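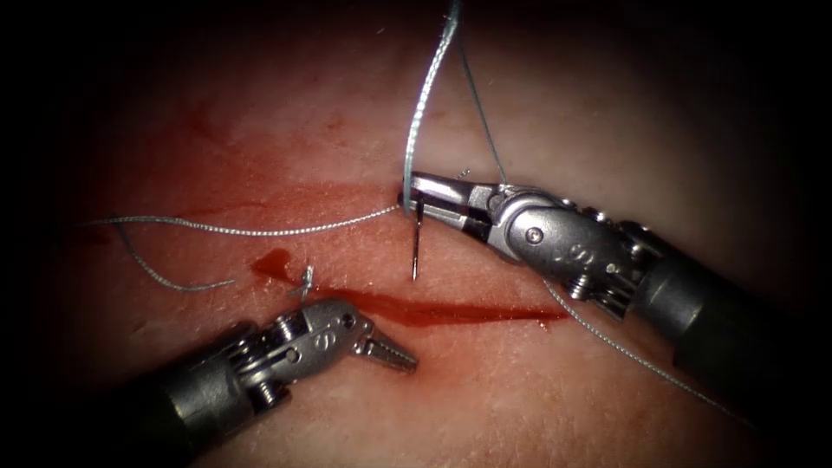
Okay so. Cable day. Been putting off writing this up because every time I sit down to do it something else on the bench wants attention, but I got the left arm back to where I like it and if I don't get it down now I'll forget what I did. Again.

Short version - left grasper was mushy. Close command goes in, jaws close, but late, and then a little bit of creep when you hold. Right arm, same instrument family, same tray, fine. Nice and crisp. So not the controller, and not the Koltix drive boards either (my first guess, I always blame the boards, I should stop).

What it was: tension. Jaw cable on the left had gone slack past what the homing routine can hide. The routine is good at hiding it too, which is sort of the problem. It finds its zero, reports happy, and you carry on for a week thinking your hands got worse.

How I do it now, for anybody else running a Celach cell, or for me in June when I've lost the notebook:

Power down the arm, not just the joint. I used to leave the base live to save the reboot. Don't.

Instrument off, shaft wiped, then the wrist under the magnifier. Turn each pulley by hand a full rev. You're feeling for grit more than looking for it. One of mine had a tick in it, same spot every turn, and a bit of thread fluff came out of the groove on the end of a pin. Tiny. Smaller than a crumb. Cleared it, tick gone.

Then the cables. Look where they bend hardest, right at the wrist, and run a cotton swab along the part you can reach. If it snags, a strand has let go and you're done, new cable, no discussion. Mine didn't snag.

Tension last. 19 on the little gauge, both sides of the loop, and check the second side again after you set the first because it moves. The Trerkumov sheet says go tighter than that. I tried tighter in the spring and ate a pulley bearing, so I'm staying at 19 thanks.

Then home it, then the boring part, 68 open-close cycles with nothing in the jaws, and check the gauge again. It'll drop some. Set it back. Second time around it mostly stays put.

After that I go staight to thread. Empty cycling tells you the cable isn't awful and thats about all it tells you. Suture is the real test. It's thin, it slides, and any creep in the jaws shows up the second you pull on it.
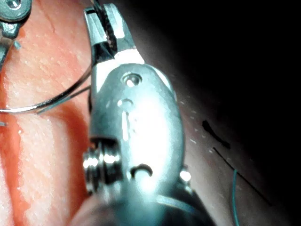 My thread test is dumb and I like it. Grip, pull slow along the shaft, hold, watch the tips. Then same thing pulling sideways, that's the one the mushy arm was failing all week. I do both arms even when only one got worked on, otherwise I've got nothing to compare to.

Oh and wipe the jaw faces before you test. Anything slick on there and you'll be chasing a tension fault you don't have. Ask me how I spent an entire afternoon.

Wrist camera needs redoing whenever an instrument comes off, by the way. I forgot. Ran half the checks wondering why the overlay was off to one side, and it was the mount, a hair rotated. Loosen the 2 small screws, seat it against the flat, snug them evenly. Recalibrate with the lights set how you're really going to run them - metal this shiny blows out easy and the tip tracker hates glare. I turned the key light down a bit and it quit complaining.

Stuff still on the list:

- counter on the left instrument. The cable set is meant to get swapped at 4000 cycles and I never zeroed the thing after the last one, so I don't really know where I am. Zeroed it now. Wrote the old number on tape on the tray lid.
- Cieślak sent the wrong pins. Right diameter, too long. Sending them back, or filing them down if I get impatient
- the right arm has a faint squeak at full wrist roll. Not a fault yet. Dry pulley I think, will do it the same way as above next time I have an hour

Need to order more swabs too. Going to eat something and then run one more set before I shut the cell down, it's past 9 pm and I said I'd be out of here by 6.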